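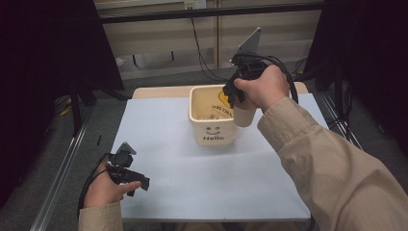
手持ちグリッパー収録ブース 安全・作業前点検表(コメント付き)

点検日:2025年11月8日
場所:ナロリー(Narorley)棟 卓上収録ブース
対象作業:卓上小物の両手操作、模倣学習用データの収録(プロジェクト名 Sukar)
点検者:マレド・イファンス
立ち会い:ツェゲレダ・アドゥグナ
前回の点検:9月

判定の書き方
良=そのまま使ってよい
注=使ってよいが、コメントを読んでから
否=直すまで収録しない

コメント欄がだんだん長くなっているのは承知しています。前回カトリン・ロイドさんから「点検表というより手紙ですね」と言われましたが、短く書いたときに限って同じ質問が何度も来るので、今回も遠慮なく書かせてもらいました。お茶でも飲みながら読んでください(お茶はブースの外で!)。

1. 床と通り道

1-1 カーペットのめくれ、継ぎ目の浮き 【良】
入口側の継ぎ目を前回テープで押さえてもらったところ、まだしっかり付いていました。貼ってくれたのはシェルヴェさんでしょうか、端まできれいに折り返してあって、剥がすときに楽だろうなと感心しました。

1-2 テーブル両脇の金属レールに、荷物や上着を掛けていない 【注】
朝いちばんに見たときは、右のレールに買い物袋がひとつ掛かっていました。つい掛けたくなる高さなのはよく分かります。それでも、ひじを引いたときに袋の持ち手に引っかかると、グリッパーごと持っていかれます。荷物は廊下の棚へお願いします。

1-3 スタンドの脚が作業者の足元に出ていない 【良】
脚の位置はいまのままで大丈夫です。動かしたい人は、動かす前にツェゲレダさんにひと声かけてください。位置がずれると校正を最初からやり直すことになり、半日が消えます。

1-4 カーテンの裾が床を引きずっていない 【良】
洗濯から戻ってきて、気のせいか少し縮みました。裾についてはむしろ都合がよくなっています。

2. 電源とケーブル

2-1 壁のコンセントにプラグが奥まで差さっている 【良】
壁から垂れているケーブルは、たるみがあるくらいでちょうどいいので、見栄えのために束ねないでください。以前、親切な方が結束バンドでぴしっとまとめてくださって、気持ちはとてもありがたかったのですが、そのあと抜き差しのたびに壁側の根元が引っ張られるようになってしまいました。

2-2 グリッパーのケーブルに傷、折れ、べたつきがない 【注】
右のケーブルは、コネクタから指三本分くらいのところに折りぐせがついています。被覆は割れておらず、曲げても信号は途切れませんでした。次回まで様子を見て、白っぽくなってきたら交換です。予備は Taheri の箱に入っています。

2-3 ケーブルが腕の外側を通っている 【良】
右手のぶんは、グリッパーの上から外へふわっと輪を描いて、袖に沿って下りてくる形がいちばん安定します。左手のぶんは左へ逃がします。内側に回すと、両手を寄せる課題で左右がからみます。初めての方は、収録を始める前に両手を大きく開いて、閉じて、腕を交差させてみてください。鏡の前で踊っているようで照れますが、みんなやっています。

2-4 腕を前にいっぱい伸ばしても、ケーブルが張らない 【良】
身長の高いシェルヴェさんで確認しました。ありがとうございました。

3. グリッパー本体

3-1 爪(ジョー)のがたつき 【良】
左右とも、開閉を9回くり返して引っかかりなし。前回、左からきしむ音がすると書きましたが、ねじを締め直してから鳴らなくなりました。

3-2 指先パッドのひび、剥がれ 【注】
右の外側のパッドに、根元だけ細かいひびがあります。つかむ面には届いていません。パッドは消耗品ですので、もったいないと思わず替えてください。交換したら台帳に記入を。古いパッドと新しいパッドでは滑り方が違い、あとからデータを見る人が首をひねることになります。

3-3 上部の灰色のプレートが緩んでいない、汚れていない 【良】
指で軽く押して動かなければ合格です。汚れは乾いた布で拭きます。アルコールは使わないでください。前に一枚、表面を曇らせたことがあります。犯人は私です。

3-4 持ち手の滑り、手の痛み 【注】
ドゥインウェン・ジェームズさんから、長く続けると親指の付け根が痛むという申し出がありました。言ってくださって助かりました。握りの太さを変えるスペーサーを試作中で、それができるまでは、痛みの出ている方は一回の収録を短めに区切ります。我慢して続けた回は動きがこわばっていて、あとで再生するとすぐ分かります。

3-5 指を挟む危険 【良】
爪の間に自分の指を入れて力加減を確かめない。これは新しい方に必ず口頭で伝えることになっています。伝えた人の名前も研修表に書いてください。

4. 卓上と小物

4-1 白いボードが天板の上で滑らない 【良】
四隅を押して確認。滑り止めの一枚が薄くなってきたので、次の注文に足しておきました。

4-2 ボードの上に、課題に使わない物がない 【注】
これがいちばん難しい項目だと、毎回思います。黒くて小さい物がボードの縁のあたりに置かれたままになっていることがあり、白い面ではかなり目立ちます。課題表に載っていない物が写っている回は、除外するか、備考に「余分な物あり」と書いて残すかのどちらかです。黙って残すのだけはやめましょう。気づいたときに書いてくれれば、叱る人はいません。

4-3 カップ、器の欠け 【良】
にこにこ顔に「Hello」と書いてある四角いクリーム色のカップは、縁を一周なぞって欠けなし。陶器ですから、爪を縁に掛ける課題では、欠けができていないか毎回見てください。欠けたら接着して使い回さず、廃棄です。あのカップは人気者で、課題表を作るとなぜかみんな最初に選ぶものですから、ほかの器の収録数がさびしいことになっています。たまには無地の器にも声をかけてやってください。

4-4 器の中身の量と散らばり 【注】
縁から爪を入れる課題では、中身は少なめ、底に小さな山ができる程度にします。内側の奥の壁にある黄色い「YES IDEA」の絵が読めるくらい、と覚えておくと量をそろえやすいです。こぼれた粒はそのつど拾います。カーペットに落ちた粒は器に戻さないでください。

4-5 小物の保管箱にラベルがある 【否】
箱がひとつ、ラベルなしで棚の下にありました。中身は見れば分かるのですが、見れば分かる箱が増えて大変なことになったのが去年です。カトリンさん、お手数ですがラベルの印刷をお願いします。貼り終わるまで、この箱の小物は収録に使いません。

5. 作業者

5-1 袖口がグリッパーにかからない 【良】
ベージュの上着は袖がやわらかく、爪の動く範囲に入り込まないことを確認しました。袖の太い服の方は、袖口を軽く折るか、バンドで留めてください。折った場合は、その日の途中で伸ばしたり折ったりしないでもらえると、たいへん助かります。

5-2 指輪、腕時計、名札のひも 【良】
外して、入口の小皿へ。帰りに忘れる方が多いので、小皿の色を派手なものに変えました。

5-3 姿勢と高さ 【注】
肩が上がっていないか、お互いに見てあげてください。集中していると、自分では気づきません。ドゥインウェンさんの回では、テーブルを少し下げたほうが肘が楽そうでしたが、高さを変えると校正に響くため、人のほうの足台で調整しています。

5-4 休憩 【注】
連続収録は3セットまで。予定表では守られているのに、実際の記録を見ると、調子のいい日に四つ目へ入っている方が二人いました。熱心なのはうれしいです、本当に。でも休んでください。クッキーも置いてあります。

5-5 頭に着けるカメラを使う場合の締め具合 【良】
指が一本入るくらい。額に跡が残るようなら締めすぎです。着け外しのときは、先に両方のグリッパーを置いてください。

6. 収録の中身に関わる点検

6-1 一回目の試し撮りを再生した 【良】
手元だけでなく、両手とも画面に入っているかを見ます。左手が待っているだけの課題でも、左のグリッパーは台の上に浮かせたまま、画面の中に置いておきます。疲れてくると左手が下がり、いつのまにか写らなくなるのです。

6-2 左右のグリッパーの時刻合わせ 【良】
爪を同時に二度閉じる合図で確認しました。ずれは許容範囲内です。

6-3 失敗した回の扱い 【注】
つかみ損ねた回も、消さずに「失敗」の印を付けて残してください。ウナウ(Unau)の学習担当からは、失敗のあとに持ち直した動きがとくに欲しいと言われています。落とした、引っかけた、やり直した、全部歓迎です。例外は、人がけがをしそうになった回で、こちらは収録を止めて私に連絡をください。データの扱いはそのあと一緒に考えます。

6-4 件数と台帳の一致 【注】
台帳では3,975件、保存先のほうは92件少なくなっています。ツェゲレダさんと半分ずつ追いかけたところ、差のほとんどは、試し撮りを台帳に載せたまま保存先から消していたものでした。残りはまだ調べています。試し撮りは台帳に載せない、という決まりを入口にも貼りました。

6-5 同意書と写り込み 【良】
作業者全員の署名を確認済み。収録中にカーテンの内側へ用のある方は、赤い札が裏返るまで待ってください。札をひっくり返すのを忘れるのはたいてい中にいるほうなので、長すぎると思ったら、外から声をかけてくださって構いません。

7. 片づけ

7-1 グリッパーを爪を閉じた状態で戻した 【良】
7-2 ケーブルを大きめの輪で掛けた 【注】
きつく巻く癖のある方、心当たりがあるはずです(私もです)。両手で抱えるくらいの気持ちで、ゆったりどうぞ。
7-3 電源を落とし、差し込み口のまわりに物がない 【良】
7-4 保存が終わったことを画面で確かめた 【良】
終わったように見えても、進み具合の表示が消えるまで席を離れないでください。

直すこと・頼むこと

・小物箱のラベル(4-5):カトリン・ロイドさん
・右ケーブルの折りぐせ、次回再確認(2-2):マレド
・親指用スペーサーの試作(3-4):シェルヴェ・クヴァムさん。ドゥインウェンさんに試してもらってから左右分を作る
・滑り止めの注文(4-1):発注済み、届いたら交換
・件数の差の残り(6-4):ツェゲレダさん、マレド
・四セット目に入ってしまった件(5-4):私からお二人に直接話します。名前はここには書きません

総合判定:注(4-5の箱を除き、収録を続けてよい)

書き足したいことがあれば、この紙の余白にどうぞ。余白が足りなければ、裏も空いています。

マレド・イファンス

追記:右の外側のパッドは、夕方のうちに新しいものへ替えました。台帳にも記入済みです。古いほうは捨てずに Taheri の箱のふたに貼ってありますから、ひびの入り方を見てみたい方はどうぞ。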